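Brick wall behind a white desk, keep it bare or put something up?
Home workspace board > Small rooms

urkside_kirsten
Started 12/06/2024

We have a white desk pushed up against a red brick wall and I can't decide what to do with the rest of that corner. The brick has darker speckled bricks mixed in, so it's already busy. Above it are white ceiling beams and a run of white pipes. My husband wants shelves on the brick. I'd like to leave it alone and fix the storage underneath.
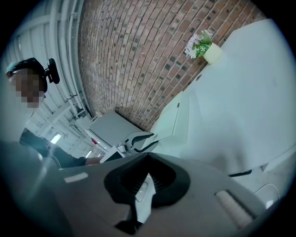
Do you need to seal indoor brick before you put a desk against it?

Only if it sheds dust. Rub it with a dark cloth, and if the cloth comes away clean you can leave the brick as it is.

vriquelme
I'd put the shelves up. Wall space is free and desk space isn't. Drill into the mortar and not the brick, use proper anchors, and keep the load under 40 pounds a shelf. I did mine in July and they haven't moved.

Aaliyah H.
Disagree with Vicente. Once you've got shelves on brick all you see is shelves. And mortar in an old building can be soft. Mine crumbled and I spent $282 getting a mason to repoint a patch smaller than a door.

vriquelme
Then it needed repointing anyway.

Aaliyah H.
It was fine until I drilled it.

urkside_kirsten
OK, more about what's there now. The desk has a stack of three drawers on the left and an open cubby next to them where the router lives with all its cables. There's a plant with flowers on the back corner. The fridge is to the left of the desk with a white metal rack in front of it.

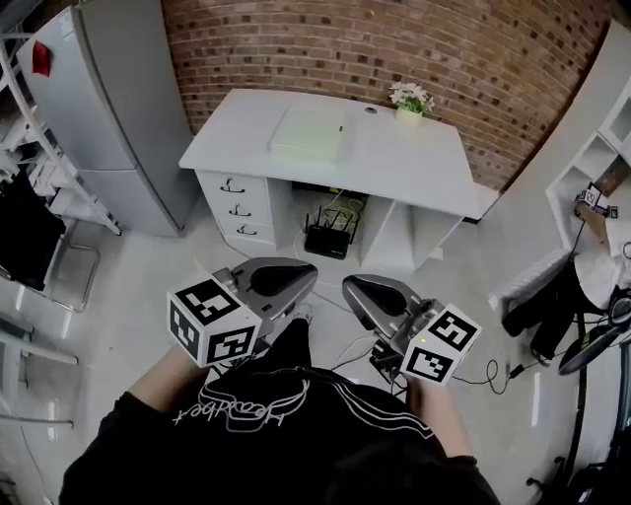 The cubby is what bothers me most. I'd like the cables out of sight, but I don't want to shut the router in behind a door and lose signal. The drawers can take paper and chargers if I clear them out. I have no plan for the rack yet.

fouad_m
Leave the router where it is and deal with the cables. A cable tray screwed to the underside of the desk, 8 velcro ties, done in an evening. I have the Prarley tray and it's ok, the screws it comes with are too short.

Aaliyah H.
Second the tray. I'd move the rack too. Anything in front of a fridge is going to annoy you.

vriquelme
The rack could go on the other side if there's room. Measure the fridge door swing first. I still say shelves, but one, high up, for the plant.

urkside_kirsten
I like the plant down on the desk. Will order the tray and try moving the rack this week. 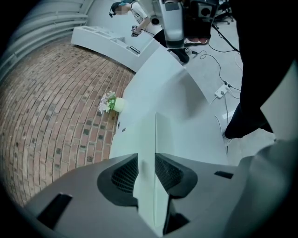
Related threads
Drilling into mortar, which anchors?
Cable trays under $200 for a long desk
Fridge in the office, yes or no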